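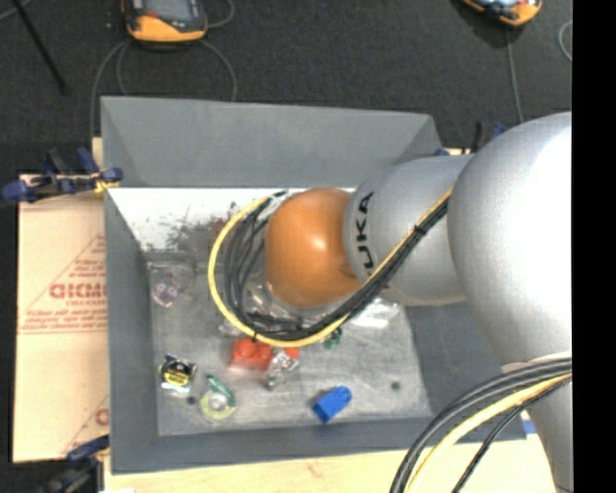 Cable Snag Fault in a Bin-Picking Cell

Project report, Grastarstead Technical Institute, March 2026

1. Summary

The project team was asked to investigate repeated protective stops in the Vudier bin-picking cell. The cell picks small mixed items from an open bin. During the November trial the arm attempted 1,793 picks and stopped without a command 50 times. Most stops occurred in the second half of the trial, with the wrist turned far to one side.

2. Fault

The external cables run along the arm and loop around the wrist joint, held by cable ties. When the wrist turned past its usual range near the bin wall, the loop caught on the rim. The controller read the added load as a collision and stopped the arm – the correct response. On one occasion the outer jacket of a cable was cut, and work was suspended until it had been replaced.

3. Corrective action

The loop was shortened and wrist rotation was limited in the Surutix control software. A further 465 picks were completed with two stops, neither related to the cables.

4. Remaining concerns

The rotation limit leaves some items near the walls out of reach. The team recommends a cable inspection every 700 picks and a proper cable guide, for which a quotation from Čierny has been requested.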